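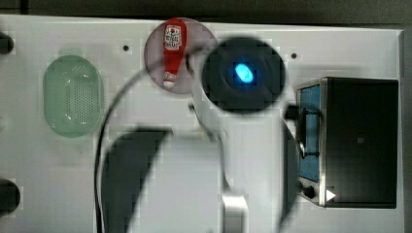

Getting ketchup out of a colander?

Asked by Lindalva Marinho

Hi everyone! I have a pale green colander, the oval frosted kind with lots of tiny holes, and I'm awfully fond of it. My sister brought it back for me from a little shop in Haststead and I use it for everything from berries to macaroni. Well, last night I set it in the sink underneath a plate that was covered in ketchup, forgot all about it, and now I worry there's an orangey shadow around the holes. Dish soap and a sponge did nothing. Is it stained for good? I'd rather keep bleach away from something I rinse fruit in, if there's any way around it.

2 answers

Smaranda Voicu
Oh, I feel for you, tomato gets into soft plastic like nothing else! Don't give up on it yet though. Mix baking soda with a little water until it's like toothpaste, spread it over the holes on both sides and leave it a good hour (I go off and do the laundry). Then take an old soft toothbrush and go in small circles, and rinse with warm water, not boiling. If there's still some color left, put it out in the sun while it's damp, a whole afternoon if you can. I did this with a frosted bowl of mine in September and it took two afternoons, but I'm very happy with it now. Please don't use a steel scrubber, you'll scratch it and the scratches hold the color even worse.

Odair Falcão
dishwasher, top rack. worked on mine, mostly

Comment from Lindalva Marinho
Thank you both! The paste took off most of it, and the colander is out on the porch rail as I type this. I don't have a dishwasher, sadly, but my neighbor does.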